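Reading a Room: Notes for Week Two, Office Interiors
Handout, 4/10/18 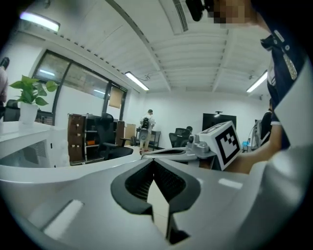
Shared offices are my favorite thing to teach, and I'll admit I get a little carried away with them. Everybody has spent time in one, so everybody walks in with opinions (usually about the chairs), and yet very few people can tell me where the light in their own office comes from. So that's where we start. Before you draw a single line, work out the light. Look for the daylight first and the fixtures second. In the office we're using this week the big dark-framed window runs along the left wall, and then there are three lights glowing overhead, spread from one side to the other, with a ventilation grille up there in the white ceiling too. Put all of that on your plan before any furniture goes in.

1. Ceilings

I know, I know, ceilings. Last year Edmund Górecki handed in a gorgeous plan with every chair drawn down to the casters and a completely blank ceiling, and he's never let me forget the grade. A ceiling made of long panels with beams between them gives you a ready-made grid. You can line desks up with it or you can fight it, and if you're going to fight it I want to see that you meant to. Mark the grilles as well. A person parked right under one will be wearing a sweater in April, and they'll tell you all about it.

2. Desks and what lives on them

White desktops bounce light around, and that's lovely in a deep room. They also show every coffee ring. Genowefa Żak did her whole midterm on desk surfaces in the Skestis building, where they'd bought 23 white desks in one go, and her interviews are worth reading before you do your own (copies are in the folder by the door).

A potted plant on the desk earns its keep, I think. It softens a hard edge, and it tells people that somebody plans to come back tomorrow. Put it near the window if you want it to live! A white pot on a white desk pretty much disappears, so you get the green and nothing else. I like that. Wilma Mackay doesn't, and she'll be arguing the other side when she visits.

3. Storage

Small drawers or open shelves? Most offices end up with both. The brown wooden cabinet with the little drawers and the black shelving unit are a good pair to think about, standing along the same wall and doing very different jobs. Small drawers hide the clutter, but you have to remember what went where. Open shelves make you tidy up, or they're supposed to. A single orange thing on a black shelf will pull your eye from clear across a room, so be careful what you leave out.

Notice also that there's a mesh chair in front of the storage. Chairs drift. When you measure clearances, measure with a chair in the way, pulled out, at its most annoying. That's the clearance people really live with.

4. The back wall

A large black screen on the wall changes a room even when nothing's showing on it. It's the darkest, flattest thing in there and it says "front." Ask yourselves whether the people sitting under it wanted to be at the front. Somebody in our office is sitting in a chair just below theirs, which would drive me up the wall, but Gillespie Hepburn worked that way for years at Mamar and says you stop noticing after the first week. We'll talk about it.

5. Walking routes

Draw the route from the desks to the back wall as a line, and then draw it again for a person wearing a backpack. It gets wider — a lot wider at the turns. Small side tables are the usual trouble spots, especially dark ones that sit low in your vision. When I did the Kullavum plans I had a small table in exactly the wrong place and had to redo sheet 896 from scratch. I still have the old one if you want a laugh.

For next time

Pick an office you can get into without bothering anyone, and bring me:

a ceiling plan, lights and grilles marked
a floor plan at the same scale, with the chairs where you found them
one page, handwritten is fine, on a single storage piece and what it does to the wall behind it

Ningsih Entili has offered her space at Somboon if you can't find one. It's 679 square feet and has a very odd corner that I'd love to see somebody solve. Email her first, please, and don't move her shelves.

Reading is the second chapter of the packet. Skip the part on carpet tile, we'll get to that with the flooring samples.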